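Filed under: Clinic Log / Devices

Fri 15 March

Second day with the Zomus on the treatment floor. Installation sign-off was completed at 8:40. The Yüksel unit stays in room 2 until its lease runs out and will take hair removal only.

Calibration first. The energy meter read within tolerance on both handpieces at the low setting. Handpiece B drifted high at the top setting on three pulses out of ten. I logged it and locked B to the lower half of its range. Drikusach, who supply the machine, want the serial number and the raw readings before they will send a replacement. Sent both at 9:15. No answer by close.

Pulse counter on A at start of day: 1196. At end of day: 1845. The counter also increments on test fires, so the billing sheet has to subtract them by hand. Asked Ekrem to add a column.

Three clients in the morning, all vein work on the lower leg. Second client had a tan line she had not mentioned on the form. Test patch only, rebooked for six weeks. The form asks about sunbeds but says nothing about self-tanner. Needs rewording.

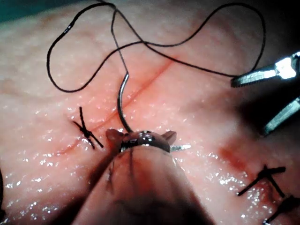 Afternoon: scar session

Andor Farkas came in at 1:30 for the second of four sessions on a surgical scar, left forearm. The scar is old, flat and still red along the upper half. Used the short pulse, small spot, contact cooling on. Redness along the line afterward, no blistering at twenty minutes. He rated discomfort at four, against six in January. The cooling tip is a different shape from the Yüksel one, so I would not put much weight on the comparison.

He asked again whether the scar would disappear. Told him again that the color should fade and the texture will probably change less. Wrote it in the notes and had him initial the line.

Consumables are going to be a problem. The gel comes in bottles of 300 or 400 ml, and only the smaller one fits the warmer. We were shipped a full case of the larger. Decanting is allowed under the manual if the label is copied over with lot and expiration date. I would still prefer to swap the case.

Skudgate dropped two appointments from the afternoon list. Both clients were in the database but missing from the day view.

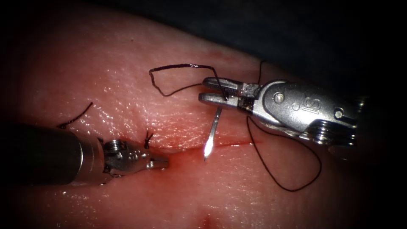 Ekrem Bayram found them by searching on last name and called them before they left home. The fault seems to be tied to the room code. The new room was added as "3" and the old entries use "03". He changed the code and the day view filled in correctly, but I want a printed list at the desk through next week anyway.

Room temperature reached 77 at four o'clock with the door closed. The Zomus vents from the back and is parked too close to the wall. Moved it out by a foot. Will take a reading at the same hour tomorrow.

To do: chase handpiece B, reword tanning question, gel swap, eyewear count for room 3.

Recent entries
- Delivery day, and a door that is too narrow
- Cooling tips: cleaning times compared
- Why the patch test stays at 48 hours
- Moving the Yüksel to room 2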